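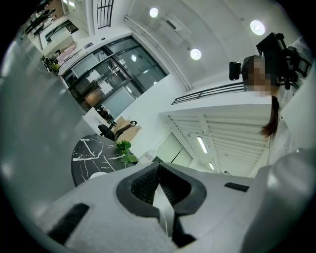
Figure 3.1 A person in white clothing with a black rig worn on the head.

Chapter 3
Rivalry Games and the Calendar

Every college football season is twelve weeks of evidence followed by one Saturday on which everyone agrees to ignore it. A coach may win nine games, lose the tenth to the school down the highway, and spend the winter being asked about the tenth.

Take Starnthorpe and Jolon, whose campuses lie 20 miles apart and whose fans describe the distance as much greater. When Starnthorpe moved the game from November to September, ticket sales held up. Donations did not. Alumni, it seems, give more freely after three months of dread.

This chapter looks at how athletic departments schedule a rivalry, and what they pay when they get it wrong. Section 2 covers the Ledau Trophy, a dented milk can that 600 people once lined up to touch. Section 3 takes up television, which prefers kickoffs at hours when students are either asleep or should be.

Key terms: protected rivalry, bye week, guarantee game, trophy game

Before you read: Find the last five schedules for a team you follow. Mark the date of its rivalry game each year, and note who played at home.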